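Skip to content
Search Jokley... Type and hit enter

About us

Hi! We're Jokley, and we spend our working days finding out whether robots can do chores yet. Short version: some of them, some of the time, and slower than you'd like. The long version is pretty much this whole website.

We started out in a rented unit behind the bus station in Villilholm with one secondhand arm and a sink. The idea came from a trade show where a robot folded a towel and everybody clapped, and all the way home we kept asking each other what happens with the second towel. Or the one that's inside out! So we began testing that sort of thing ourselves, writing down what we saw and putting it online. People who buy robots for real buildings (care homes, break rooms, small hotels) started writing to us, and by the following February it had turned into a job.

These days we keep a list of 82 chores. Wiping a counter is on there, and so is emptying a dishwasher, restocking a parts shelf, and finding the other sock. Each chore gets tried 200 times before we say a word about it in public, and we leave the lights, the furniture and the clutter the way a normal place would have them. Clearing a table is the one I'd talk about all day if you let me. You have to spot what's trash, get hold of it without knocking over its neighbor, and put it where it belongs. A five-year-old can do it, with some complaining.

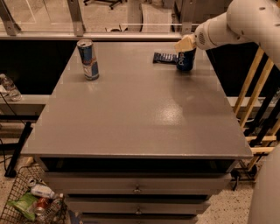

Table clearing: the gripper at the Pepsi can, with a Red Bull and a snack wrapper also on the table.

Cans are the friendly end of that job, by the way. They stand up straight and they're all more or less the same shape. Wrappers are where I start chewing my pen. They lie flat, they're shiny, and there's no good edge to pinch, so a machine that looks brilliant with drinks can spend a full minute petting a chip bag. I've got a real soft spot for wrappers as a test and I put them in whenever I can.

Shop-floor work is a bit further along, I think. We run a second set of trials with Koivisto, a small packing firm across the river, where the boxes are the same every day and the floor is marked. Around 1000 picks in, I'd happily leave a robot alone with their bins over lunch. I wouldn't leave one alone in my kitchen, and my kitchen's pretty tidy.

We don't sell robots and we don't take a cut from anyone who does. Our money comes from testing fees and from Lovero, our paid newsletter, where we print every result including the embarrassing ones. If a maker doesn't like a score, they can come and watch the retest. There's coffee.

Want to visit? Thursday afternoons are open house, no booking needed, come in by the side door. And if there's a chore you think we've missed, send it over! We read everything, and ironing is already on the list, thanks.

Share this page: 200 shares | 6 comments

We use cookies to see which pages get read. OK / Change settings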